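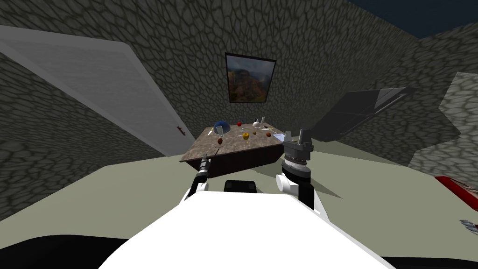 4.2 Which exit rule keeps more of the open profit?

The trailing stop based on average range keeps more of it, in our tests, than the exit on the opposite crossing of the two averages.

We compared both rules on the hourly series supplied by Brinov, with the same entries and the same lot size. The sample has 161 closed trades. The period of the range was 11 bars and the slow average used 20 bars. Trades opened in August were kept, although the market was thin in that month and the spread was wider – this makes the result a little worse for both rules.

The crossing rule stayed longer in strong trends, but it gave back a large part of the move before the signal came. The trailing stop closed earlier and the equity line was smoother (Figure 3). We did not adjust the stop for each currency pair. Ots obtained a similar order of the rules with daily data, but his entries were different and the comparison is only partial.

Figure 3. Equity line for both exit rules, start balance 700 units, costs included. Calculations by Tõnu Ots in the Citwood tester.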